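Bevalar cell

The Bevalar cell is a two-armed robot workstation used for assembling light plastic frames and stands. It was set up by the Vumex workshop in Barbu and is best known as the trial cell of the Bimik project, which studied how a small workshop could keep such a machine running without outside service.

Layout

The cell has two silver arms with black joint rings, one on either side of the operator's position. Each arm carries a white gripper fed by its own black cable. The cables run outside the arms and are left with enough slack to follow the wrists through a full turn — a short cable was the most common fault in the first months of use.

The table is covered in black cloth. White parts stand out well against it, and small items are less likely to roll. The cloth is shaken out daily and replaced when it wears thin at the front edge.

Work at the cell

The usual job is a truss base with round sockets at its corners, into which upright tubes are fitted. The base is laid flat on the cloth and a pole is joined to it through a ribbed connector. Spare tubes are kept on the right of the table, within reach of the right arm. A complete stand takes about 21 minutes.
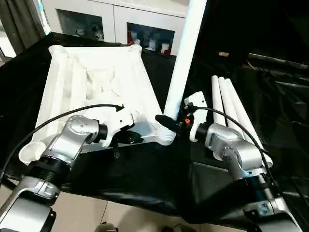
Maintenance

Gripper fingers are checked every 700 cycles for wear and side play. The screws around the wrist joints are tightened by hand in a crosswise order, after which both arms are sent to their rest position and the zero points are read again. If either reading differs from the stored value by more than 2 mm, the arm is set up afresh.

Cables are inspected where they enter the gripper. A damaged cable is changed as a whole and is not spliced.

History

The cell was first run in July and worked with one arm until the second was fitted. By January 3, 2021 it had completed 633 stands. The cable routing was altered once during that period, and the original clips on the right arm were removed.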